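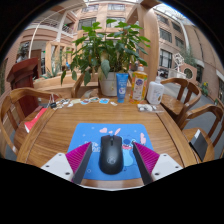 My mouse and the blue pad, on a big wooden table

stellan_s
Posted 30th October

Hello all. I have a question about wrist pain and I hope this is the correct section. I work with invoices for a transport office in Hekham, and since June my right wrist hurts on the outer side, mostly in the evening. I use a normal black mouse with a scroll wheel, on a flat pad. My colleague advises me to buy a vertical mouse, but the one he likes is expensive and I do not want to buy it only for trying. Did it help somebody here? Or should I first change the height of the chair? English is not my first language, so please excuse the mistakes.

noemi_m
Chair first. When my elbow was lower than the table I had the same pain, outer side also. I raised the seat and put a box under my feet. It was better in 7 days.

cactus_damian
I don't agree with Noemi. I changed chair, desk, everything, and only the vertical mouse helped me. You need patience with it, the first week you will miss every small button.

noemi_m
You changed all of it in the same month, Damián, you wrote it in the other thread. So how do you know it was the mouse?

cactus_damian
Because when I use the old one at my mother's house, the pain comes back the same day.

becerra_c
Is it possible to learn the left hand? I did it for simple things like scrolling and reading mail. For spreadsheets I am still too slow. Also raise the pointer speed in the settings, it costs nothing and the arm travels less.
Nice pad, by the way. My daughter would steal it.

stellan_s
Thank you for the answers. I measured and my elbow is lower than the table, so I will begin with the chair, and with the pointer speed. The pad stays!

cactus_damian
Fine, but if it still hurts after some weeks, see a doctor. Don't wait 258 days like me.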